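Folding on the bed

I have finally found the best folding table in the flat, and it's the bed! Wednesday is wash day, so up it all goes on the green sheet – T-shirts, jeans, the lot – and I work through it standing up, which my back loves.
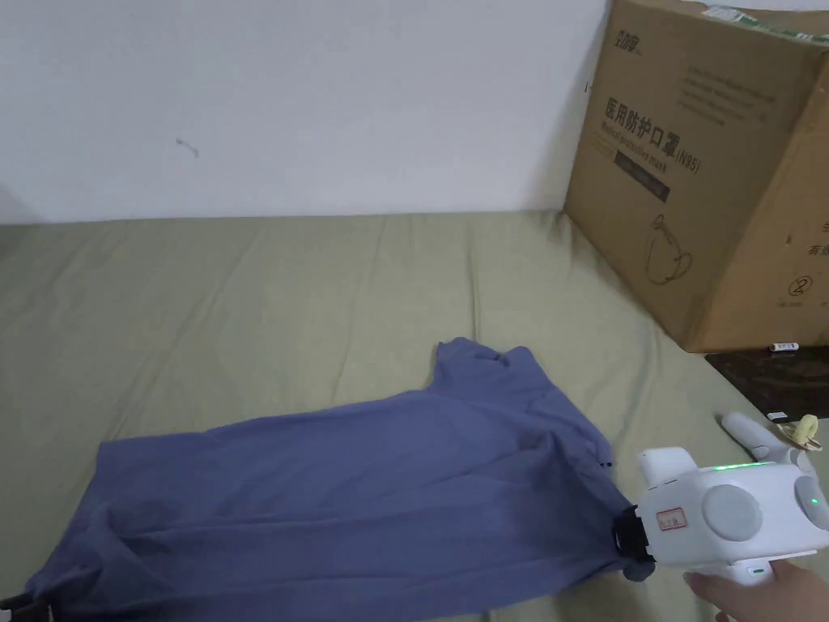
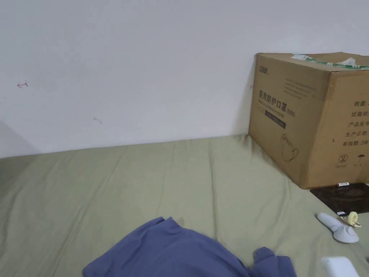
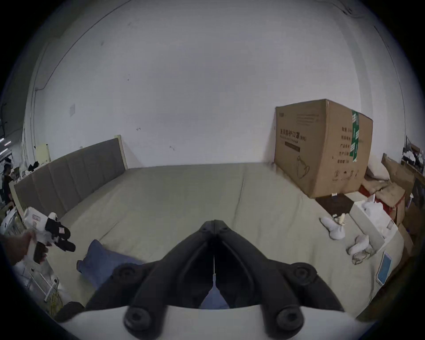
Kristof Jansen wrote in to ask whether I fold sleeves first or halve the shirt first, as he swears by halving and gets through 10 in no time. Sleeves first, Kristof, always! Though I did try your way on 3 of mine and – well – they stacked beautifully. Jeans next week.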